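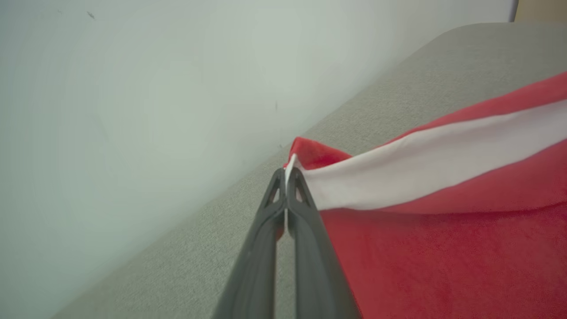
Pinza paralela Brukier 2, kit para talleres y clubes de robótica

Ref. 441. Fabricante: Brukier. Distribución: Nandside.

Pinza eléctrica de dos dedos para brazos de sobremesa. Se suministra sin montar, con tornillería, cable de 254 mm y placa adaptadora para muñeca Sönmez. El montaje está previsto como práctica de una sesión.

Características
Dedos: gris oscuro, mate, con ventanas triangulares en la punta
Apertura: regulable por software
Control: bus serie, librería en Python
Soporte de cámara de muñeca: incluido
Brazo: no incluido

Uso en el aula
El cuaderno de prácticas, redactado por Ismael Bastos para el club Drernby, cubre el calibrado del cero, el agarre de piezas rígidas y el agarre de tela por una esquina. Para esta última práctica sirve cualquier tejido blando, tipo polar o fieltro, extendido sobre una superficie acolchada. Conviene bajar la velocidad de cierre y entrar con los dedos casi juntos. El cuaderno propone registrar cada intento, válido o fallido; el conjunto de datos del club reúne más de 1430 registros y se entrega con el kit.

Recambios
Juego de dedos, servomotor y cable se venden por separado. Los dedos de la versión anterior no son compatibles.

Ficha revisada: 26/3/22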